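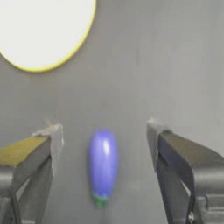

Stop selling me episode one

May 14, 2021

Quick one tonight because I have to be up early and I'm annoyed.

I bought Plolmont in March. Visual novel, phone version, grown-up rating, a lot of rain, a lot of people smoking on balconies. You're a night clerk in a hotel in a town called Givau and guests keep checking in under the same name. Great setup. I read the whole thing in two sittings on the couch, phone plugged in because it eats battery like crazy.

Then it stopped. Middle of a conversation, practically. Screen goes black, "End of Episode 1," and a link to go support the next one.

Fine, whatever. Except the store page didn't say episode one. I went back and checked. It said "a complete story of love and suspicion." Complete! The word episode is in there, down in the update notes, under a bunch of lines about font sizes. Nobody reads those. I read those and I missed it.

So here's my opinion, since that's what this page is for. If your visual novel isn't finished, say so in the first line. Not the eighth paragraph. Not in a forum thread. First line, big letters, before the price.

I know how this stuff gets made. Tiny teams, sometimes one writer and one artist who live in different time zones and have day jobs. Butkienė, the studio behind Plolmont, is three people going by their credits screen. I'm not mad at three people for being slow. Writing a branching story is brutal work, every choice you add means more scenes somebody has to draw and check, and then a player like me clicks through it all in an evening and goes "is that it?" I get it. I'd pay for unfinished work if I was told that's what I was paying for. I have paid for it. Happily, a few times.

What I can't stand is being tricked into it.

A mystery is the worst possible thing to cut in half, too. A farming game in early access, okay, you plant your turnips and later there's more turnips. A puzzle game, more levels show up. But a story where somebody's lying to you and you have to work out who? I need the ending. The ending is the product. All the stuff before it is me holding a pile of clues in my head, and I can't hold them for a year. I have a job. I forget what I walked into the kitchen for.

And that's the part that really gets me, the forgetting. Episode two of another game I follow came out 7 months after the first. I opened it up and had no clue who half the cast was. There was a big dramatic reveal about a brother. What brother? Had to go back and replay the whole thing, which meant finding my old choices, which meant my save was gone because the update wiped it. The notes said "old saves may not be compatable, sorry." Sorry! I had a full page of saves in there.

The romance side suffers even worse, and yes I'm going to talk about the romance side, these are adult games and there's no point being coy about why a lot of us showed up. The slow burn only works if it burns down to something. You spend hours picking the kind answer over the smart-mouth answer, learning what she's scared of, remembering the thing about her mother. Then the episode ends on the doorstep. A year later she treats you like a stranger because the save didn't carry. All the warmth, gone. You can load a scene out of a gallery menu but that isn't the same thing at all, any more than skipping to the last page of a book is.

People will say: just wait till it's done. Sure. How? That's my whole complaint. The stores don't tell you what's done. On Flondico, where I buy most of mine, there's a filter for art style, a filter for language, a filter for hair color of the love interest (really). No filter for finished. I went through my own library there last weekend with a cup of coffee. 183 visual novels, which is a number I'm not proud of. I stopped sorting them pretty fast because you can't tell from the page. Some say version 0.6. Some say "Season One." Some say "Final" and then they have a "Final part 2." One is called the Definitive Edition and it ends on a cliffhanger.

A checkbox would fix most of it. Story complete, yes or no. The developer ticks it, the store shows it next to the price, and if you tick yes and it isn't true then people get their money back. I don't see how that hurts anybody honest. If anything it helps them. I'd trust a "no" with a rough date a lot more than what I get now, which is a bunch of mood words and a trailer.

And for the love of god put a recap in. A single screen, "previously," the names and the faces and what I decided. TV figured this out ages ago. It's maybe an afternoon of writing and it saves me from replaying up to 6 hours just to remember why the doctor hates me.

I'll give the other side its due. Monthly updates keep the lights on. A lot of the games I love would not exist if people hadn't paid for them in chunks, and some writers get better in public, you can watch it happen chapter by chapter. There's also fun in the waiting, the theories, the comment threads where everyone's wrong in a different direction. I was sure the elevator operator was the killer in one of these for most of a year. Turned out there wasn't a killer. Loved that.

But everyone in those threads knew what they'd signed up for. Big difference from some guy browsing on his phone at lunch who sees "complete story," pays, and gets dumped out in the hall of a hotel with the door still closed.

I did write to Butkienė by the way. Polite, short. Asked them to change the description. Got an auto reply saying they read every message, and as of tonight the page still says complete. I'm not asking for a refund, the writing is too good for that and I'm too nosy, I want to know who's in room nine. I'll probably buy the second part the day its out and complain about it here.

Still knocked a star off. Will put it back when they fix the first line.

Comments are open, be nice, and mark your spoilers please. Last time somebody gave away the whole greenhouse ending in the first reply and I hadn't got there yet.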